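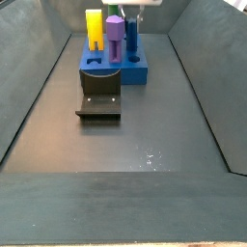 The blue Fuvby sorting board with yellow, purple, navy and green pieces. The arch and round openings can be seen on top.

FUVBY SHAPE SORTER GOES ON LOAN TO FAMILIES IN SKELHAM

100 sets available at the Jiang Street toy library from October

SKELHAM – The Skelham Toy Library will begin lending the Fuvby, a new shape-sorting board from toy maker Graltex, to member families this October. The library is taking 100 sets, its largest order of a single toy, and members can borrow one for up to four weeks at no extra charge.

The Fuvby is a toy for children age 2 and up. It has a solid blue base with shaped openings in the top and a group of upright pieces in strong, plain colors. There is a bright yellow arch that stands on its own two legs, a purple piece with a six-sided cap and a long stem, and a slim navy column that stands taller than the base. Children can match pieces to openings, or they can skip the matching and build.

"We love a toy that a child can get wrong in interesting ways," said Zineb Abdelaziz, director of the Skelham Toy Library. "In our try-out sessions the arch was a bridge, a doorway and a pair of pants. One little girl spent most of a morning putting it on top of the board, taking it off and putting it back, and she was completely happy. Her dad asked if she was doing it right. I told him yes!"

Shape sorters are the most borrowed kind of toy on the library's shelves. Last year the library made 2373 loans to 363 member families, and the older sorters were almost never in. Parents joined a waiting list for them, and by the time a name came up the child had sometimes moved on to train tracks. The new sets are meant to end that wait.

A board instead of a box

Many of the library's older sorters are boxes or buckets, where a piece goes through the lid and drops out of sight. That is great fun for some children and upsetting for others, and it means someone has to open the thing up every couple of minutes. With the Fuvby, the pieces are long enough to stay in view and easy to grab again.

Hammad Ansari, who designed the toy for Graltex, said the height of the pieces took the longest to settle.

"My first ones were short and flat, like cookies," Ansari said. "Kids could get them in but they couldn't get them out, so they tipped the whole board over. Once we made the pieces tall, they started pulling them out by themselves and trying another spot. They also started standing them up in rows along the top, which I hadn't planned for at all. I went back and made the bottoms flatter so they would stand better."

The yellow arch came late in the process. Ansari had been working with closed shapes only, and added the arch after seeing children turn over a cardboard box with a doorway cut in it and drive cars through the gap. It was the piece children picked up first at every session he went to.

The colors were chosen with an eye to telling the pieces apart quickly. The navy column and the blue board are close cousins, and Ansari went back and forth on that one. He kept it. Some of the older children at the sessions liked having one piece that was a little harder to spot.

Try it before you take it home

The library will set out several Fuvby boards on the low tables by the front window for the whole of October. Families don't need to be members to come in and play. Drop-in hours are 9:30 a.m. to noon, and staff will be on hand to answer questions and sign up new borrowers.

There will also be a short talk for parents and caregivers at 10 a.m. on the opening morning, with Abdelaziz and Ansari both taking part. It will cover sorting and stacking play for toddlers, with plenty of time for questions. Children are welcome to stay in the room, and nobody will mind the noise.

For families who already have a sorter at home, Abdelaziz has a few ideas that work with the Fuvby and with most others.

"Start with one piece and one hole," she said. "Put the rest in a bag. A full set is a lot to look at when you're two. When they've got the arch, bring out the next one. And name the colors if you like, but you don't have to turn it into a lesson. Sometimes I just hide a piece behind another one and wait for them to notice. That gets a huge laugh."

She also suggests letting children help put the set away. At the library, tidying up is treated as part of the game: the pieces go back on the board first, and then the board goes on the shelf. "They are so proud of that last bit," Abdelaziz said. "I have had kids take everything off again so they can put it away a second time."

Borrowing details

Each Fuvby set is lent in a cotton drawstring bag with a card listing the pieces. Borrowers are asked to check the card when they pick up the set and again before they bring it back. Sets are wiped down and checked by staff between loans. If a piece goes missing, please tell the desk. Graltex is supplying spare pieces with the order, and there is no fine for a lost one.

Loans run for four weeks and can be renewed once if no other family is waiting. Members may reserve a set at the desk or by phone. Each household may borrow one Fuvby at a time, in addition to its usual toys. Child care providers who would like more than one set for a group should speak to the desk before reserving.

The library would also like to hear how the toy gets used at home. A comment slip comes in every bag, and Ansari has asked to read them all.

"Tell me what annoyed you, too," he said. "If a piece rolls under the couch every single day, I want to know which one."

About the Skelham Toy Library

The Skelham Toy Library lends toys, puzzles and games to families with children from birth to age 7. It is located on Jiang Street, next door to the post office, and is supported by membership fees and local donations. New members can join at the desk during opening hours.

About Graltex

Graltex designs and makes toys for toddlers and preschoolers, with a focus on sorting, stacking and building. The Fuvby is its first shape-sorting board.

Media contact

Zineb Abdelaziz, Director, Skelham Toy Library. Interviews with Hammad Ansari can be arranged through the library. Reporters are welcome to visit during drop-in hours – please call ahead if you plan to bring a camera, so that staff can check with parents first.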